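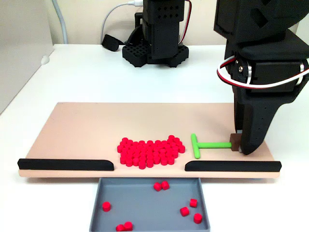 Too many pegs, according to Marwa, and she has been saying it since before lunch. Well, she may be right, but I wanted to give the sorting board a proper go with the full bag before we start thinning things out, so here are Tuesday's notes, such as they are, with apologies for the length.

Full bag is 62 of the short red ones, from the Zalewska order (582 in the box when it came, so we shan't run short, even allowing for the ones that go under the radiator). All stood on end on the board, bunched up in the middle behind the gap in the rails, and the aim is simply to get them through the gap and into the tray with the green T pusher. No picking up by hand.

Things I want to remember for the Brutgate version:

The T is a nice shape for this. The crosspiece gives a flat face to push with, and coming in from the side you can square up the heap without breaking it. From behind is another matter -- push on the middle of a wide heap and the front ones lean on each other across the opening and sit there like people in a doorway. I had this on paper in February and was rather pleased to be proved right, then rather cross, having built it anyway.

Keep the rounded ends on the rails. The first pair Setsuko cut were square, and every peg that came near a corner stopped dead on it. The curve leads them in. I would go a touch longer on the taper next time, perhaps 9 mm, but I'd like to see it in card first.

Gap width: left alone for now. I know, I know. One change at a time.

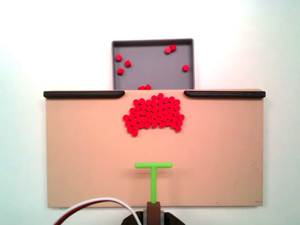
Chang-ho, reading this over my shoulder, wants it put down that a deeper tray would stop them tipping as they land. Noted, and I do agree that a few end up on their sides, though for our purposes in the tray is in the tray. The raised walls are plenty for keeping them from wandering off, and a deeper one would mean lifting the whole board, so it can wait until somebody has an afternoon.

Board surface is getting scuffed in the one corner. It wipes down all right with a damp cloth but the marks stay. Ask Wastby whether they still do the offcuts in the same colour, it is such a cheerful peach and the red shows up beautifully on it.

Next time: half a bag, same rails, small pushes from the two sides before any from the back. Ida has the spare rails in her drawer.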